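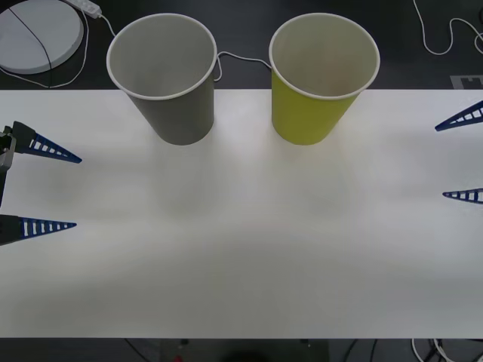

Brondamby is a mystery drama television series created by Szabolcs Hegedűs and produced by Zoltari. It premiered on 2018-10-07 and is set in the fishing town of the same name, where the ferry stops running every winter and everyone left behind has a reason to keep quiet.

Plot
The first season follows Judit Werno (Anikó Orbán), a harbor inspector who comes home to close her late father's office and finds a logbook listing a ship that never docked. Her search pulls in the retired pilot Katona, played with wonderful gruffness by Dezső Illés, and the mystery gets bigger with nearly every episode. The fourth episode, told entirely over one night in the lighthouse, is a fan favorite and a terrific hour of television.

Production
Hegedűs wrote the pilot as a stage play for 4 actors and spent years expanding it. Filming began in August and lasted 70 days. Etelka Sárközi directed the opening and closing episodes, and Attila Jakab composed the score, a gorgeous mix of accordion and low brass that returns in a new form each time the logbook is opened. Open casting in the coastal villages brought in 300 extras, many of whom come back in later episodes with names and lines of their own – a lovely touch that makes the town feel lived in.

Episodes
The season has 12 episodes. Each is named after an entry in the logbook, and viewers quickly noticed that the titles, read in reverse order, give the route of the missing ship. Sárközi later confirmed that this was planned from the first draft.

Reception
Reviewers praised Orbán's lead performance and the show's patient, rich storytelling. Some found the middle episodes slow, but the finale won many of them over with its thrilling chase across the frozen harbor. A second season picks up the morning after, with Illés in a larger role.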